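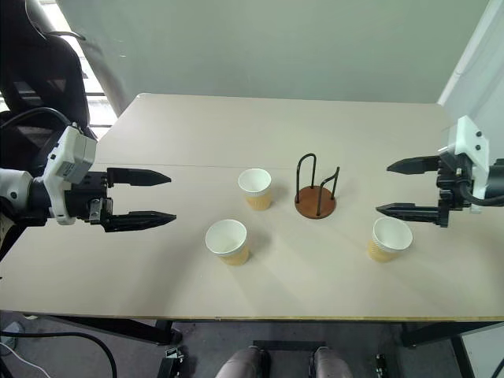 Search this guide Enter keywords Go

Section 3: Joining and levelling your Verero table

Welcome to the fun part! By now your Verero legs are on and both halves of the top are standing by themselves, so all that's left is to bring them together and get everything sitting flat. Take your time with the levelling (it really does pay off the first time you roll a pencil across it and it stays put).

You'll need the hex key from the Verstead parts bag, a spirit level, a soft cloth and a second person.

1. Park both halves where the table is going to live. Leave 200 mm between them so you can get your hands in.

2. Wipe the two joining edges. Even a crumb of packing foam will hold the seam open.

3. Push the dowels into the left half by hand. They should be snug. Don't hammer them!

4. With one person on each side, slide the right half across until the dowels start to bite, then keep going slowly until the edges meet.

5. Reach underneath and close the clamps, starting with the centre one. Finger-tight is fine for now.

6. Lay the level across the seam and turn the feet until the bubble is centred. Clockwise raises the corner.

7. Go back and tighten the clamps a quarter turn each with the hex key.

CAUTION: Keep fingers clear of the seam in step 4. Each half is heavier than it looks.

CAUTION: Never drag the joined table by one end. Undo the clamps and move the halves separately.

Note: On carpet, the feet will settle. Check the level again after a few days and give them a tweak if needed.

Note: If you have the older Seok clamps, colour-coded grey, follow the drawing on page 124 for step 5. Thanks to Vittoria Greco for spotting that one!

Next up is Section 4, Cable trays and hooks.

© Verstead Furniture, 219 August Street, Stekivthorpe | Guide editor: Garba Briggs | Updated 22 May 2024 | Back to top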